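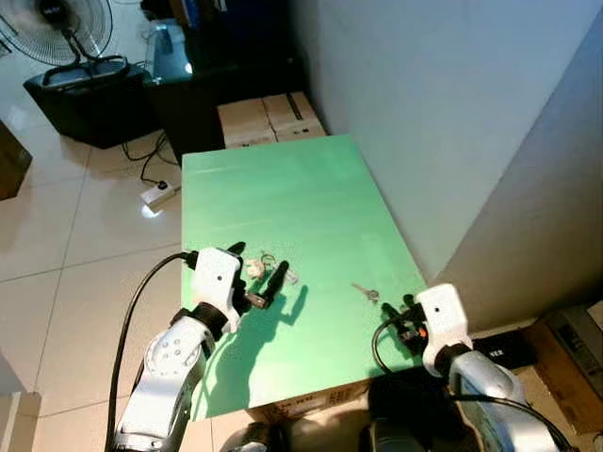 A small silver key on the green board, Nistor workroom, Madimthorpe.

Open day at Nistor, Madimthorpe
2024-04-10

Nistor takes in lost keys from the Cornholm bus line and the market hall and tries to get them back to people. It opens its rooms to the public once a year. In February it moved from the old place by the depot to the ground floor of the Pluveck building, and this was the first chance to see the new rooms. The bus from Cornholm stops across the road. Entry was free and you signed in at a desk by the stairs.

They let visitors in by groups, 2 groups before lunch and 2 after. I went with the first. It took longer than the leaflet said, mostly on account of questions.

We began in the front office, where keys are handed in. Each lot gets a paper slip with the place and the day, and the same number is written in a book. The shelf behind the counter has 36 drawers, sorted by where the keys turned up. The market hall has the most. Last year they took in 1000 lots, counting single keys and full rings alike.

From there you go down a short passage to the workroom, where keys are laid out and looked over before they get a drawer. The laying out is done on a flat green board. Small metal things show up well on it, even the thin bronze-colored key I would have lost on my own kitchen table.

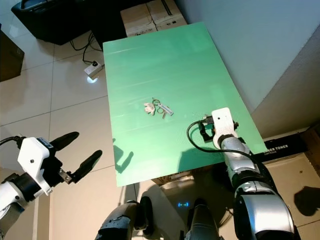
Why not just post pictures of the keys online, one woman in our group asked, and let people find their own? The answer was that a clear picture of a key can be enough to copy it. Nistor lists only the place, the day and a few words about anything on the ring. To claim a set you have to describe it, and it helps to bring a spare to compare.

There was some talk about tags. An address on a tag is a bad idea. A phone number is fine, or a word you can repeat at the counter. A lot of the tags that come in can't be read any more.

The workroom has a pale tile floor with dark grout, and it is still partly in moving condition. There are cardboard boxes against the wall and a silver fan over by a black cabinet, with cables across the floor to a power strip. Watch your feet if you go next year and it is the same.

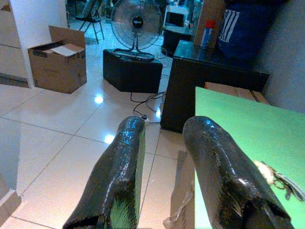

Another visitor said the old place was easier to find and that there ought to be a sign on the street side. I agree with that. I walked past the door myself. The sign is said to be on order.

Keys are kept for a year. After that the metal goes for scrap and the money goes toward the rent. Straps and cords that come in with keys stay with them the whole time, in the same drawer. 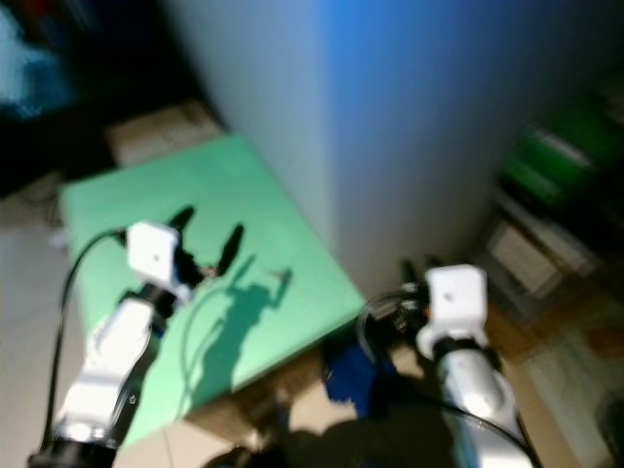 The green board on its low beige base, with a blue cloth hanging underneath.

The tour ends back at the front desk. Tea was served in the passage. Parking behind the Pluveck building is for tenants only, so use the lot by the market hall.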